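Speaker notes: "Who folds the jumper?"
Nandi Rampersad, Gadlow
Talk for the Tudby laundry and care trades evening, February 2026

Slot is 33 minutes including questions. Last time I spoke here I finished on slide nine of forty, so the clicker has been given fewer slides to work with.

Opening

Wait for the people with sandwiches.

Start with the job advert. Read it out in full, flatly: "Garment handler, must be comfortable with repetition." Pause. That was our advert for eleven years, and I wrote it. Then read the new one, which asks for somebody "comfortable teaching". Same room, same money at first (come back to the money, they'll ask).

Who we are, quickly. Gadlow washes and folds other people's clothes. We collect from homes and a few small hotels, and we send it all back looking as though it had never been worn by anybody with a dog. Washing has been done by machine since before my mother was born. Drying, the same. Folding is where the people are. If you've ever wondered why a business full of machines has such a large tea bill, it's folding.

What we bought, and what came with it

The system is called Nutetti. The supplier is Miettinen. I pronounce both wrongly and they've stopped correcting me.

Explain the sales meeting. I had pictured a large arm arriving on a lorry, being switched on, and me giving a short speech. What arrived was a box of hand-held grippers and a training plan. The arm comes later. First your own folders have to do the job with the grippers, over and over, and the recordings of that are what the arm learns from. So the first change automation made at our workplace was that everybody folded more slowly.

Let them laugh. Then give the figure: 1,432 recorded folds before Miettinen would so much as discuss a delivery date for the arm. I signed that page without reading it. I have since read it.

What a fold is made of

Main point of this section: we had no idea how we did our own job. Ask any folder how to fold a jumper and she'll say "you just fold it", and do it while you're still looking for your pen. Put a gripper in her hand and she has two fingers that only open and close. Now she must decide where to pinch, how hard, and what to do about a sleeve with its own opinions.

Next slide stays up while I talk about knitwear. Don't rush it.

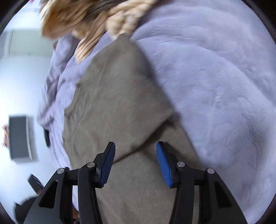
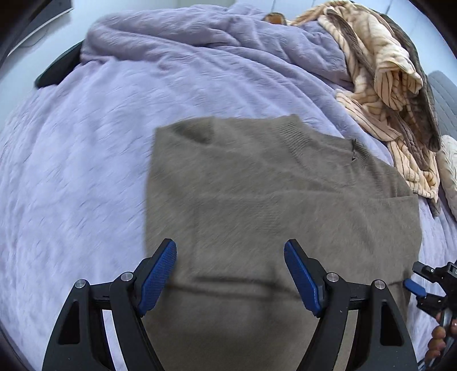

Open grippers over brownish knit and fabric on the lavender blanket.

Talk about surfaces here. Our folding tables are hard and flat, and we were rather proud of them. Customers' homes have beds. Miettinen want folds done on soft, lumpy things as well, on the grounds that a machine which has only met a flat table will go to pieces over a blanket. So we now practise on plush. Plush creases when you lean on it, and then you've got two fabrics to manage when you were only paid to manage one.

Mention fine knits. With a thumb you can feel when you've picked up one layer and when you've picked up two. Through a gripper you have to look. Our folders got very good at looking. Several now say they fold better by hand at home, and their families are sick of hearing about it.

What changed for people

Be plain in this part. No jokes until the money.

Speed. For years we measured pieces per hour and put the list on the wall. You can't do that while people are recording, because a hurried fold is a bad lesson. We took the list down. I expected everyone to be pleased. The quickest folders were furious, and fair enough: they'd been top of something, and I had abolished it on a whim with a screwdriver.

Who's good at it. The order changed. People who had always been middling turned out to be patient and tidy with the grippers. One woman who'd been told off for years for fussing is now the person the others go to. I did some of that telling off. I have apologised, and she has accepted, slowly, over several biscuits.

Bodies. Less reaching across tables, which helped backs and shoulders. More squeezing, which didn't help hands at all. We had sore wrists early on and I was slow to act, having been told the grippers were light. They are light. So is a pencil, and try holding one all day. We now swap jobs through the shift, and recording is never a full day's work for anyone.

Being recorded. The recording is for the fold. We agreed in writing that it would never be used to judge a person's work, and that the folders could ask to see what had been kept. I'd advise doing this before the box is opened. We did it after, with the box open and everybody standing round it.

Money

They will ask, so get in first. For the first 2 months recording was paid at the ordinary folding rate. The staff pointed out that they were now doing a second job, namely teaching, and asked whether teachers usually got paid the same as pupils. I said I'd think about it. I thought about it for a very uncomfortable lunch and the rate went up.

The question behind the question

Somebody will ask whether these people are training their replacement. Don't dodge. Say: yes, for part of the job, that's the plan, and they know it because I told them to their faces. What we've promised is that no one goes because of Nutetti while the present contract runs. What I can't promise is what comes afterwards, and I'd be wary of any owner who says they can.

Then say which parts look likely to go first. Towels. Pillowcases. Anything square and dull. Nobody has wept for pillowcases. Knitwear will take far longer, and fitted sheets I expect to be folded by human beings until the sun goes out.

If there's time

The story about the duvet cover and the supplier's visit. Skip if Miettinen have sent anyone. Check the second row.

What I'd do differently

Ask the folders before the sales meeting. I asked them after, and they had better questions than I did, beginning with "what happens when it drops one?"

Read the page with the number on it.

Buy more blankets. Ours are always in the wash.

Questions. Repeat each one into the microphone, as the back of the hall can't hear a thing. Handouts are by the urn.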